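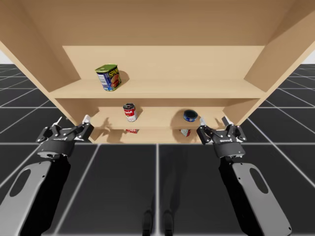
Data Collection / Simulation Packages

Grarkine Shelf Set
Simulated two-arm demonstration package for grocery shelf tasks

Grarkine Shelf Set is a ready-to-load simulation package from Teltton for teams that need demonstrations of shelf work before they commit time on hardware. It includes the two-arm station, the shelving unit, a library of packaged groceries, the operator controls and the recorder. You supply a workstation and an operator.

The shelving unit has an upper board and lower compartments, and items can be placed on any level. The top panel and side walls limit how a gripper can come in, so operators have to plan the approach as well as the grasp. Cans and boxes are mixed on purpose. A Spam tin, a soup can and a squat tuna can each call for a different finger opening and a different wrist angle, and a policy trained on only one of them tends to do poorly on the others.

What gets recorded

Every episode stores joint positions, gripper opening, operator commands, object poses and rendered views from each camera you have turned on. Views can be added or re-rendered after the episode is saved — the state log is complete, so you don't need the operator back to get a new angle. Failed attempts are kept by default and tagged by the operator at the end of the episode.

The base package ships with 1056 recorded episodes across 37 shelf layouts. Layouts can be edited by hand in the scene file or shuffled with the supplied script. 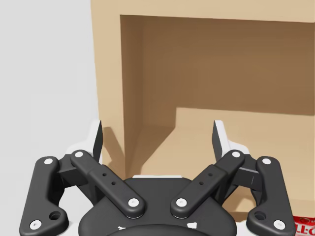

Product notes by Revathi Kurup, Teltton Simulation Group

Close gripper views

We recommend keeping at least one close view per arm. The overview camera is good for judging reach and for spotting arm-to-arm contact, but it tells a learning system very little about the last part of an approach. From behind the gripper, both fingers stay in sight along with the opening they are headed for. Shadows are rendered in all views and can be switched off per camera if you want a plain comparison set.

Contact settings for the finger pads are in the gripper file. The default friction is on the high side. If your own pads are worn or smooth, lower it before you record, not after. Episodes made with different settings should go in separate folders, and the exporter will warn you if they are mixed.

Operating it

One operator can run both arms with the paired hand controllers. A keyboard mode is included for checking a layout, though we don't suggest it for real collection. The motion comes out in short steps and the trained policy copies them. New operators usually need a practice session to get used to reaching under a shelf board. Save those practice episodes separately.

In the package

Two-arm station model with parallel grippers
Shelving unit model
Item library, 141 packaged goods
Recorder and exporter
Gudeta controller driver
Layout script and sample training configuration

Licensing and updates

A license covers 2 workstations at one site. Additional seats are available through Waswood, our reseller for schools and small labs. The next item library update is planned for August and will be a free download for current license holders. Episodes you record are yours to keep, share or publish, and they remain readable after a license ends.

Related: Grarkine Drawer Set, Grarkine Recorder (standalone), controller spares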